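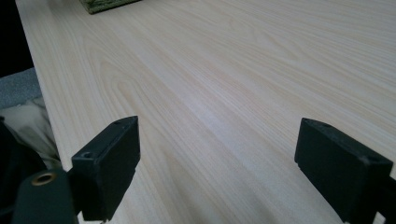

Seit der Umstellung der Raumverwaltung auf das Modul Ambrose werden im Studienzentrum Stiltum Buchungen für Arbeitsräume angenommen, die nach den hinterlegten Regeln abzulehnen wären. Betroffen sind nach derzeitigem Kenntnisstand ausschließlich Räume, deren Ausstattung im Stammdatensatz als Freitext erfasst wurde. Ein Tisch mit heller Holzoberfläche und deutlich sichtbarer, stellenweise bogenförmiger Maserung ist dort beispielsweise einmal als „Holz hell“, einmal als „hell, gemasert“ und einmal ohne jede Angabe zur Oberfläche geführt. Das Modul behandelt diese Einträge als verschiedene Ausstattungsklassen und legt bei jeder Abweichung einen weiteren buchbaren Raum an.

Vorgang 937
Kategorie: Raumverwaltung / Doppelbuchung
Meldende Stelle: Studienzentrum Stiltum, Servicestelle Arbeitsräume
Zuständig: Anwendungsbetreuung
Externer Dienstleister: Roton
Priorität: hoch
Status: gelöst, Nachbeobachtung bis Ende September

Fehlerbeschreibung der meldenden Stelle

Für den Arbeitsraum im Erdgeschoss lagen heute zwei bestätigte Reservierungen für denselben Zeitraum vor. Beide Nutzergruppen konnten eine gültige Bestätigung vorweisen. In der Tagesübersicht am Empfang war lediglich eine der beiden Reservierungen sichtbar. Die zweite Gruppe wurde in den Seminarraum verlegt. Ein gleichartiger Fall war bereits in der Vorwoche aufgetreten, wurde dort jedoch als Bedienfehler gewertet und nicht gemeldet.

Es wird um Prüfung gebeten, ob weitere Räume betroffen sind und ob bereits versandte Bestätigungen ihre Gültigkeit behalten.

Verlauf

08:15 Uhr
Vorgang angenommen. Die meldende Stelle wurde gebeten, beide Bestätigungen mit vollständiger Kopfzeile zu übermitteln und bis auf Weiteres keine Reservierungen manuell zu löschen.

08:50 Uhr
Bestätigungen liegen vor. Beide nennen dieselbe Raumbezeichnung, verweisen jedoch auf unterschiedliche interne Raumschlüssel. Eine Überschneidungsprüfung findet im Modul Ambrose nur innerhalb desselben Schlüssels statt. Die Doppelbuchung ist damit technisch erklärbar, die Herkunft des zweiten Schlüssels noch offen.

09:30 Uhr
Abgleich der Raumtabelle mit dem Stand vor der Umstellung. Der frühere Bestand umfasste 40 buchbare Räume. Nach der Datenübernahme weist die Tabelle 70 Einträge aus. Bauliche Änderungen oder neu eingerichtete Räume sind der Anwendungsbetreuung nicht gemeldet worden. Die zusätzlichen Einträge tragen keine eigene Bezeichnung und übernehmen den Namen des jeweils ersten Raumes gleicher Lage.

10:05 Uhr
Onlinebuchung für den Standort Stiltum vorübergehend gesperrt. Reservierungen werden bis zur Freigabe telefonisch entgegengenommen und in der Ersatzliste geführt. Der Hinweistext auf der Buchungsseite wurde angepasst. Der Standort Verach arbeitet mit einer älteren Fassung der Schnittstelle und bleibt von der Sperre ausgenommen.

10:40 Uhr
Anfrage an den Dienstleister Roton mit Auszug aus der Raumtabelle und Protokoll der Datenübernahme. Gebeten wurde um Auskunft, nach welchen Feldern ein Raum beim Import als eindeutig gilt.

11:55 Uhr
Rückmeldung Roton: Der Import bildet den Raumschlüssel aus Gebäude, Geschoss, Raumnummer und Ausstattung. Das Feld Ausstattung sei hierfür als Auswahlliste vorgesehen. In den übergebenen Daten enthalte es jedoch freien Text, der unverändert übernommen worden sei. Eine Warnung werde an dieser Stelle nicht ausgegeben.

12:20 Uhr
Prüfung der Quelldaten bestätigt die Auskunft. Die Ausstattung wurde über mehrere Jahre von verschiedenen Stellen gepflegt. Neben abweichenden Angaben zu Möbeloberflächen finden sich unterschiedliche Schreibweisen für Beamer, Leinwand und Stellwand sowie Leerzeichen am Ende der Einträge. Jede Abweichung führte zu einem eigenen Schlüssel.

13:10 Uhr
Erster Lösungsversuch in der Testumgebung: Feld Ausstattung geleert und Import wiederholt. Die Zahl der Räume entspricht dem früheren Bestand. Allerdings entfällt damit die Suche nach Ausstattungsmerkmalen, und die bereits bestehenden Reservierungen verlieren teilweise ihre Zuordnung. Der Ansatz wurde verworfen.

14:35 Uhr
Zweiter Lösungsversuch in der Testumgebung: Die Schlüsselbildung wurde auf Gebäude, Geschoss und Raumnummer beschränkt. Ausstattungsmerkmale werden in einer eigenen Tabelle geführt und dem Raum zugeordnet. Bestehende Reservierungen wurden anhand der Raumnummer auf den verbleibenden Schlüssel übertragen. Die Überschneidungsprüfung meldet die bekannten Doppelbuchungen nun korrekt als Konflikt.

15:20 Uhr
Freigabe durch die Anwendungsbetreuung. Übernahme in den Echtbetrieb nach Sicherung der Datenbank.

15:45 Uhr
Übernahme abgeschlossen. Die Auswertung ergibt 2 weitere Überschneidungen in der kommenden Woche. Die Liste wurde der Servicestelle übergeben. Maßgeblich ist jeweils die zuerst bestätigte Reservierung, der nachrangigen Gruppe ist ein gleichwertiger Raum anzubieten.

16:10 Uhr
Onlinebuchung wieder freigegeben. Einträge aus der Ersatzliste wurden nachgetragen und von der meldenden Stelle geprüft.

Festlegungen

Angaben zur Ausstattung sind künftig ausschließlich über die Auswahlliste zu erfassen. Farb- und Oberflächenangaben zu Möbeln gehören in das Inventarverzeichnis und werden in der Raumverwaltung nicht mehr geführt. Fehlende Listenwerte können formlos bei der Anwendungsbetreuung beantragt werden.

Bereits versandte Bestätigungen behalten ihre Gültigkeit, sofern die Servicestelle keine abweichende Mitteilung versendet. Ein erneuter Versand erfolgt nicht.

Vor der Umstellung des Standorts Verach ist die Raumtabelle durch die dortige Verwaltung zu bereinigen. Eine Vorlage für den Abgleich wird bereitgestellt.

Offene Punkte

Roton prüft, ob der Import bei freiem Text in Auswahlfeldern künftig eine Warnung ausgeben kann. Eine Terminzusage liegt nicht vor. Die Tagesübersicht am Empfang zeigt bei einem Konflikt weiterhin nur die zuletzt geänderte Reservierung an; hierzu wird ein gesonderter Vorgang eröffnet.

Rückfragen sind unter Angabe der Vorgangsnummer an die Anwendungsbetreuung zu richten.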